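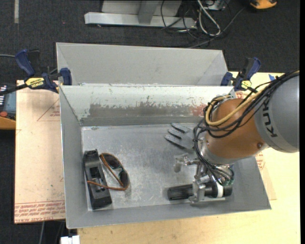

Re: [irnness-latemodel] Tire rule for the Achterberg 200

On the 200 at Achterberg, a reader wrote:

> I've been through the entry form twice and I still can't work out
> what we're allowed to do on tires. Page one says four marked tires
> to start and 3 more for the race. Further down it says "Koter
> medium only, any quantity, subject to marking." Those can't both
> be right. Also, does a tire that was marked at Skaklow in August
> count as one of mine or do I have to start over? We're a small
> team and I can't afford to buy a set I'm not going to be let use.
> And is there still a claim on the engine or did that go away?

I asked the track about this last week and got an answer by phone, so I'll put down what I was told. Get it in writing at registration if it matters to you.

The four plus 3 is the rule. The line about any quantity was left in from the year before, when there was a shortage and they let people run whatever they could find. It should have come out and it's supposed to be fixed on the form they hand you at the gate. So you qualify on four, you start the race on the same four, and you have 3 more for the 200 laps. A flat that the tech people agree is a flat can be swapped for a used tire of your own, but it has to be one that was marked at Achterberg this year. They won't accept a brand new one for that.

Skaklow marks don't carry over. Different track, different stamp, and they don't share the sheets. You can use those tires in practice all you like, and I would, because the practice session is long and the surface is hard on the right rear. Just don't leave one on the car when you roll out to qualify. Somebody in the sportsman class did that in the spring and started last.

On compound, it's the Koter medium for everybody. The hard is legal at Irnness on regular nights but not for this race. If you've got a trailer full of hards from the home season, same as me, they stay in the trailer.

The claim is still there. It's $2,000 on the crate engine, top five finishers only, and the car putting in the claim has to finish on the lead lap. I know people argue about whether that number makes sense any more. It hasn't moved in a long time and parts have. But it's what's on the form, and if you'd be sick about losing your engine for that money then bring a different engine.

A few other things that came up on the call:

Pit gate opens at noon. Last year there was a long line down the concession road and the neighbours complained, so they don't want anyone parked out there overnight. There's a field behind turn three for people who come in early. No hookups.

Fuel is from the track only. Bring your own jugs and have the labels on them.

Radios are mandatory for the driver, one-way, race control channel. Spotter radios are allowed but you need to have a person in the stand, not on the roof of your hauler. They are going to be strict on that one.

Cautions don't count toward the distance. There's a break at the halfway point, long enough for fuel and adjustments, and that's when most people will put on their extra rubber. You can also do it under any yellow, but you go to the back.

On strategy, I'll only say what we did. We ran the first half on the starting set without touching it and were slow for the last stretch before the break, but we still had all our new tires when it counted. Two cars near us changed early on and both were sliding all over by the end. It depends on the weather too. If it's cool, the starting set will hold on a good while longer. If it's a hot afternoon I'd think about at least a right side.

To answer the part about buying a set - I'd hold off on the full order. The tire truck will be at Achterberg and you have to get your race tires marked there anyway. Prices are the same as at Irnness, or they were in July. The truck takes cards now, though the signal out there is poor and it's a good idea to have some cash.

If anybody has gone up there from our side with a smaller hauler and knows whether the bridge on the south road is open again, please post it. The detour adds a fair bit and I'd like to know before I plan the fuel stops. I also have two used left rear wheels, wide five, straight, no tires on them, that I'd trade for a decent right front spring. I can bring them to Skaklow for the last points race.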